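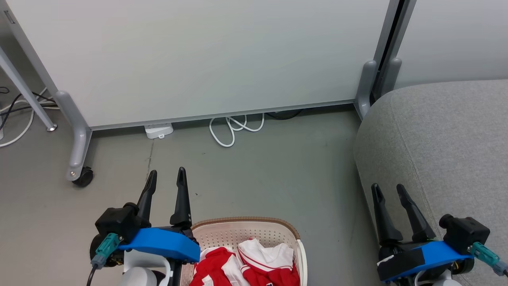

Why Does a Sweater Keep You Warm?

By Kaja Laur

Put your hand on a sweater that has been lying in a drawer all night. Does it feel warm? It feels the same as the drawer, more or less, and the same as the room the drawer is in. There is no little stove hiding in the sleeves. And yet when you pull that sweater over your head on a cold October morning, a few minutes later you are as snug as a bun in a paper bag. So where did all that warmth come from?

It came from you! You are the stove. Your body makes heat all day and all night, even when you are asleep and even when you are sitting perfectly still trying to win a staring contest with your brother. The food you eat is the fuel (oatmeal, noodles, the apple you were supposed to finish at lunch), and your body uses it up bit by bit to keep your heart beating and your brain thinking and your legs running after the bus. Every time it does one of those jobs, some heat is made along the way.

Your insides like to stay at close to 98 degrees Fahrenheit, or 37 degrees Celsius. Most rooms are a good deal cooler than that, and the playground in winter is a lot cooler. Heat always travels from the warmer thing to the cooler thing, so yours is always trying to wander off. A sweater's job is to slow it down.

How heat gets away

Heat has several ways of leaving you, and once you know about them you will start noticing them everywhere.

The first is by touching. Sit on a metal bench in shorts and you will find out about this one very fast. Heat moves out of your legs and into the metal. Grown-ups call this conduction, and metal is terrifically good at it. Wood is much slower, and that's the reason a wooden bench right next to the metal one feels kinder to sit on, even though both have been out in the same cold all night long and are exactly as cold as each other. Try it sometime with a metal spoon and a wooden spoon out of the same kitchen drawer. Touch one to each cheek. Most people will swear that the metal one is colder, and it isn't!

The second is by moving air. Your skin warms up the thin layer of air right beside it, and that warm air drifts off, or the wind comes along and whisks it away, and then your skin has to start all over again with a new bit of cold air. This is called convection. Blowing on your soup is the same trick, used on purpose.

The third is harder to picture. Warm things give off a kind of light that our eyes can't see, called infrared, and it carries heat away with it. You can feel it coming toward you if you sit across from a campfire with your face toasty and your back freezing. You give it off too, just a lot more gently than a campfire does.

And then there is drying off. When water dries from your skin it takes heat with it. You know this one if you have ever climbed out of a swimming pool on a breezy day and done the shivery dance all the way to your towel.

The secret ingredient is air

Now for the part I like best. If you asked a room full of people what a sweater is made of, you would hear wool, or cotton, or something with a long name on a label that scratches the back of your neck. All of those would be fine answers. But a thick, fluffy sweater is mostly air. The yarn takes up only part of the space, and the rest is thousands of tiny gaps between the fibers, too small to see without a magnifying glass.

Air is very slow at passing heat along by touching. It's much slower than metal, slower than wood, slower than water. The only trouble with air is that it won't sit still. Left to itself it moves around and carries your heat off with it. But if you catch it in lots of little pockets, it can't go anywhere much, and then it makes a wonderful blanket. All those curly fibers are there to hold the air in place, a bit like a crowd of people in a hallway, where hardly anyone can run.

When I was eight, my friend Thảo Đinh and I decided to test this. We had each filled a jar with warm water from the tap, and we wrapped hers in a fluffy scarf and mine in a thin cotton dish towel, and we put them out on the back step. Then we went in and had a snack and forgot about them completely, which was not very scientific of us. By the time we remembered, both jars were stone cold and her scarf smelled of the cat from next door. If you do the experiment, and I hope you will, the instructions are at the bottom of this page, and they include a timer.

Why fleece is fluffy

Fleece is a funny word, because it means two things. The first meaning is very old: it's the woolly coat of a sheep, the whole thing, shorn off in the spring or summer so the sheep can go about feeling light and a little surprised. The second meaning is the soft fabric in jackets and hats and blankets, which is usually made of polyester, a kind of plastic. Some of it is even made from old drink bottles that have been washed, chopped, melted, and squeezed out into long threads finer than hair.

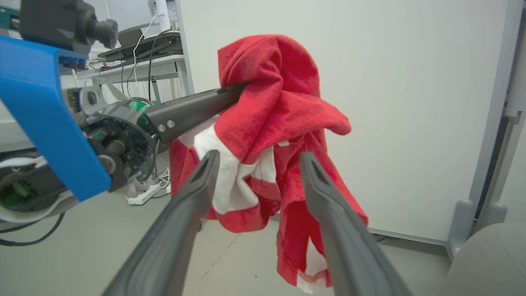
To make the soft kind of fleece, a machine first knits the thread into a plain, flat cloth full of little loops. At that point it isn't cozy at all. Next the cloth goes over rollers covered in tiny wire bristles, and the bristles tug at the loops and pull them up into fuzz. This is called napping, and I'm sorry to say it has nothing to do with lying down after lunch. Then another machine trims the fuzz so that it is all one height, like a lawn. All that standing-up fuzz is what holds the air.

Wool does its own fluffing. Each hair from a sheep is naturally crinkly, and the crinkles push the hairs apart from one another so they can never lie quite flat together. You can see it if you pull one strand out of a piece of yarn (ask first, if it's somebody's good mittens). It springs back into little waves, no matter how many times you smooth it out.

Birds have been at this longer than any of us. On a frosty morning you may see a sparrow that looks as round as a tennis ball. It hasn't eaten a big breakfast. It has lifted its feathers up to make room for more air underneath, so in a way it has put on a thicker coat without needing to own one.

Two thin or one thick?

My neighbor Quang Phan grew up somewhere hot and moved here as a grown man, and in his first winter he bought the heaviest coat he could find. He was too hot on the bus and too cold at the bus stop, and he couldn't bend his arms well enough to get his gloves out of his pockets. Now he wears a thin shirt, a middling sweater, and a light jacket on top, and he takes things off and puts them back on as he pleases.

Layers work well because there is air trapped between them as well as inside them. The outside layer should be something the wind can't blow through easily. A loose sweater is lovely indoors, but out in a stiff breeze the wind goes straight in at the front and pushes all your nice warm air out, and you might as well be wearing a fishing net.

Does color matter? Out in bright sunshine it can, a little. Dark cloth soaks up more sunlight than pale cloth does. In the shade, or indoors, a red sweater and a white one of the same kind will keep you just as warm as each other, so you may as well wear the one you like.

And what about getting wet? When water fills up the little pockets, the air has to leave, and water is much quicker than air at carrying heat away. Cotton drinks up water and hangs on to it for hours, so wet jeans are a miserable thing to walk home in. Polyester fleece soaks up very little, and you can shake a good bit of the water out. Wool can take in quite a lot of damp before it starts to feel wet, and sheep, who stand around in the rain for a living, must be glad of it.

A question from a reader

Khang Tiêu wrote to ask, "If a sweater keeps heat in, would it make a snowman melt faster?"

What a good question! Think about which way the heat is trying to go. With you, it is going from the inside out. With a snowman, on a mild day, it is going from the air outside into the snow. The sweater slows heat down in either direction and doesn't care which. So a snowman in a sweater should melt more slowly than one without. Long before there were refrigerators, people used to pack blocks of ice in straw or sawdust for the very same reason, and some of that ice lasted right through the summer.

Try it yourself

You will need two jars of the same size with lids, warm water from the tap, a kitchen thermometer, a timer, a fluffy sweater or scarf, and a grown-up who doesn't mind a few drips.

Fill both jars to the same height with warm water. Measure the temperature of each one and write it down. Put the lids on. Wrap one jar in the sweater, tucking it underneath as well, and leave the other one bare. Stand them side by side somewhere cool and set the timer for twenty minutes.

When it rings, open the lids and measure again. Which jar has lost more heat? Write that down too. Then, if you have the patience for it, start over with fresh water and change one thing. You could soak the scarf and wring it out. You could use two thin T-shirts in place of one thick sweater, or squash the sweater down tight with rubber bands, so there's less room for air. Make your guess before you look at the thermometer, and write the guess down as well, even if it turns out to be wildly wrong. Mine often are.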